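Household Tips -- Cleaning and Tidying

Can a machine tidy your desk yet? What I tried, and what you can do by hand today

By Tiruwork Seyoum

Many readers write to this page with the same question: when can I buy a robot that puts my things back in their place? I will try to answer carefully. The short answer is, for the floor, yes. For the desk, the shelf and the kitchen counter, not yet. The floor is easy to understand for a machine, it is flat and big and almost always in the same place. A desk is different every evening.

First tip, for owners of a floor robot. Lift the cables before you start it. A robot vacuum will eat a phone charger with great pleasure, and to cut it out of the brush took me 17 minutes. Put chairs on the table if they have thin legs. Empty the dust box after every run, also when it looks half full.

For everything above the floor, the difficult part is the hand. Our fingers feel when a thing begins to slip, and we correct it without thinking. Most machine hands have only two fingers, and the people who develop them must first show them how the work is done, many times, with a tool held by a person.
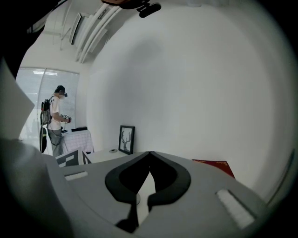 Two curved black finger pads on a hand-held gripper. The deer picture stands on the table behind.

Mekdes Demissie, who reads my drafts, asked why one cannot simply write the rules down. Try it for one object. Take a picture frame that leans against a wall. You hold it at the sides and not at the glass, you lift it a little before you move it, you wipe under it, you put it back at the same angle. If it leans too straight, it falls forward. I wrote down my own rules for this and the page was full before I came to the dusting.

So when a seller tells you that a machine "does the housework", ask these things before you pay:

Which objects can it lift, and how heavy?
What does it do when it drops one?
Can it work in your room, or only in a room prepared for it?
Who cleans the machine?

The last question is more important than it sounds. Rubber fingers collect grease, and then they slip. A soft cloth with warm water and one drop of dish soap is enough -- but first switch the thing off and read the manual.

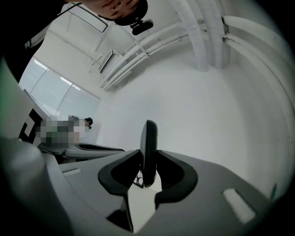

Page 55

Now to the desk itself. I clear mine in this order, and I think a machine of the future will do well to copy it. Paper first, then books, then small things, and the mouse and keyboard at the end. Books go flat if there are only one or two, standing if there are more. Old books with gold decoration should be wiped with a dry brush only. Never use a wet cloth on them, the gold can come off.

For the mouse, turn it over and switch it off. Wipe the shell with a cloth that is just damp. The line between the buttons collects dirt, and a wooden toothpick takes it out better than any spray. Do the wheel with the same toothpick, turning it slowly with your thumb.

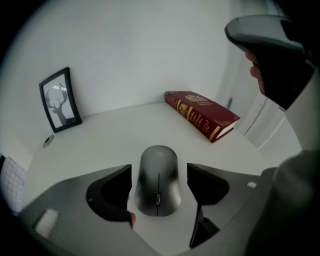 Let it dry for a few minutes before you switch it on again. If the pointer still jumps, clean the small window on the underside with a dry cotton swab. I do this every February and again after the summer, when the dust in our street is worst.

Cable holes in the desk top are forgotten by everyone, also by me. Push a bit of cloth through with a pencil and pull it out from below.

Will a machine do all this one day? I believe it will do the lifting sooner than the cleaning. Until then keep a brush, 2 cloths and a box of toothpicks in the top drawer.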